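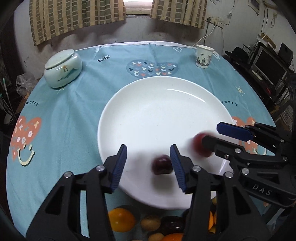 Ticket: Stored photos come back smaller than they went in
Product: Nurus Home Storage, two-drive model
Status: Open (reopened by customer)
Priority: Normal

Customer, first message

I opened this under "Backup" since there is no category for "the product changed my files." I have a Nurus box on the shelf next to my router. I copied a folder of pictures to it from my laptop in one go, using the Sirness desktop app that came with it. The app said everything was complete, green check mark and all. When I pulled the same folder back to a different computer, every picture opened fine, but the folder was a good deal smaller than the original. Same number of files, same names.

I would like to know where the rest of it went. Please don't send me the article about restarting the box. I have read it and done it.

Box firmware is current as of this morning. App is current too. Laptop is wired, not on Wi-Fi.

Support reply

Thank you for contacting Nurus support. Differences in folder size are often caused by the way different computers measure disk space. Please compare the "size" and "size on disk" values in the folder properties. If the issue continues, restart the device by holding the power button for 5 seconds.

Status changed to: Solved

Customer, reply

Not solved. I compared "size" to "size", not "size on disk". I know there are two numbers and I know they differ. I took one picture and looked at it on both machines. The original is 11 MB. The copy that went through your box is under half of that. Zoomed all the way in, the copy is softer and there are little blocks along the edge of a plate rim that are not there in the original. Disk blocks don't do that. Something is recompressing my pictures.

Your reply also marked the ticket solved before I had answered. I'd ask you to stop doing that.

Support reply

Thank you for the additional information. Could you confirm whether "Smart Space" is turned on in the Sirness app? Smart Space makes your library smaller with no visible loss.

Customer, reply

It was off. I checked before I wrote the first time. I have now also turned it on, closed the app, opened it, and turned it off again, on the theory that the switch was lying to me. Sent one picture over. Came back small.

As for "no visible loss" — I can see it, so I'm not sure who that sentence is about.
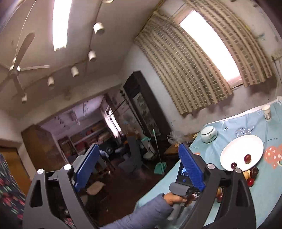

Tests I ran over the weekend, so that we can stop guessing:

Test 1. Sent a picture through the Sirness app with Smart Space off. Came back smaller.

Test 2. Dragged the same picture straight to the box as a network drive, app closed. Came back identical, byte for byte. I ran a checksum on both.

Test 3. Renamed the picture so it ended in .dat and sent it through the app. Came back identical. So the app is looking at the file type and deciding to "help."

Test 4. Zipped the folder and sent the zip through the app. Identical.

Test 5. Sent a video through the app. Identical, though it was a short one and I don't put much weight on it.

I'm no programmer, but to me that clears the box and the drives and leaves the app.

Support reply

Thank you for these detailed tests. We have passed them to our app team. In the meantime, a factory reset of the device may help. Please note that a factory reset erases all stored data.

Customer, reply

I am not going to erase the box. Test 2 shows the box is fine. Please read the tests before suggesting something that deletes everything I own on it.

Support reply (second level)

We apologize for the earlier suggestion. Please do not reset the device. Could you send the app log? In the Sirness app, go to Help, then Save Log. Also, did you ever use a previous version of the app on this laptop, or move settings over from another storage product?

Customer, reply

Log attached. Yes, I had a Tresidano drive before this one, and on first start your app offered to "import my preferences." I said yes. I have no idea what it imported. There was no list.

Sunday, January 20, 2019 — second level, internal note made visible to customer

Log shows photo profile "compact" loaded at startup. This value comes from the imported Tresidano settings and sits in a separate file. The Smart Space switch does not change it. With the profile present, pictures are recompressed before upload whether the switch is on or off. Reproduced here on a clean laptop with an imported settings file.

Workaround: quit the app, go to the Sirness settings folder, delete the file named import.cfg, start the app again. Do not accept the import offer if it appears.

Customer, reply

Workaround done. The first picture came back identical, checksum matches. I then sent a batch of 25 and those match too. I waited 48 hours and sent the batch again, on the suspicion that the file would quietly come back. It hasn't so far.

I still have objections:

The pictures already on the box are the shrunken ones. I still had the originals on the laptop, so I can send them again. Somebody who trusted the green check mark and cleared out their laptop can't. Are those people being told?

The green check mark should mean that the copy matches. At the moment it seems to mean only that the app has finished.

"Import my preferences" should say which preferences.

I bought this from Okafor, a shop near me, and their product page says "keeps your originals." I've let them know that it depends.

Support reply (second level)

We understand your concerns. A fix is planned for the February release of the app. We are not able to comment on communication to other customers. May we close this ticket?

Customer, reply

No. I'll run the same five tests on the February version with a fresh import and post the results here. If they match, close it. A planned fix is a sentence in a ticket, and I've had several of those from you already.

Status changed to: Waiting on release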